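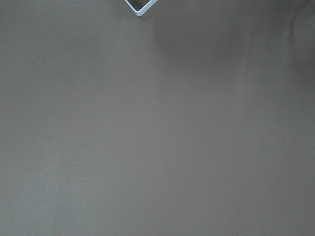

The matt grey-brown worktop at Clokimgate.

The layout of a drinks station

Most published advice on home drinks stations deals with bottles. The surface underneath and the tools that sit on it get less attention, although they settle how quickly a drink can be made and how much wiping follows. Prostero spent part of the winter at a test kitchen in Clokimgate looking at both.

Start with the surface. A matt finish in a mid tone has two practical advantages over gloss white or black. It returns less glare from an overhead lamp, and it shows fewer dried drips between cleans. The drawback is that clear liquids are harder to spot on it, so a cloth should be passed over the whole working area after each round, including parts that look clean. Under a single lamp the tone of a matt top will also shift from one side to the other. Anyone matching a sample to an existing kitchen should view it flat, in the position where it will be used, and again after dark.

The middle of the surface should be kept for pouring and mixing, with tools and fruit at the sides. The arrangement used at Clokimgate follows an older plan by the drinks writers at Torvik, who put everything that is cut or crushed on the left and everything that is poured on the right. Left-handed users can reverse it without any other change.

The cutting board carries the most work. Light wood is kind to a knife edge and makes pips easy to see, but it takes up juice and will need oiling. A metal handle fixed to one side helps when the board has to be carried to the sink with peel still on it, and it also gives a fixed point of reference, as the handle always faces the mixing area. A board for citrus should be used for nothing else. Onion and garlic stay in the grain for a long time and come through in lemon juice.
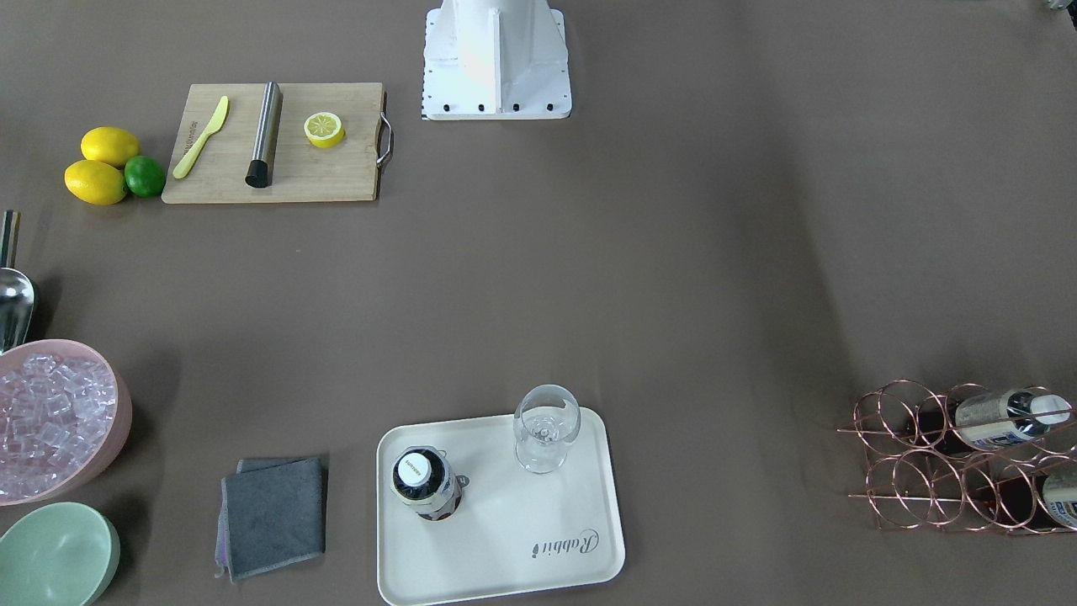 A muddler should have a flat face and enough weight to do the pressing by itself. Stainless steel is easy to rinse and does not hold flavour. Lime wedges need 4 firm presses with a quarter turn between them. Mint needs less. Past 8 presses the white pith begins to give up its bitterness, and no quantity of syrup will correct it.

Fruit is best kept whole until it is wanted. Cut lemon halves are left face up on the board so that the juice stays in the flesh, and are used within the session. Lemons and limes can share a space beside the board provided they are dry. A lemon in good condition will give up to 100 ml less waste over a long evening if it is rolled under the palm before cutting, by the kitchen's own measure across a full bowl of fruit.

The ice scoop belongs at the near left, within reach but clear of the knife. Metal scoops should not be left standing in the ice, where the handle picks up whatever is on the hands and passes it on.

The Narkerel guide to small bars, due in its revised form in September, will cover glassware and storage.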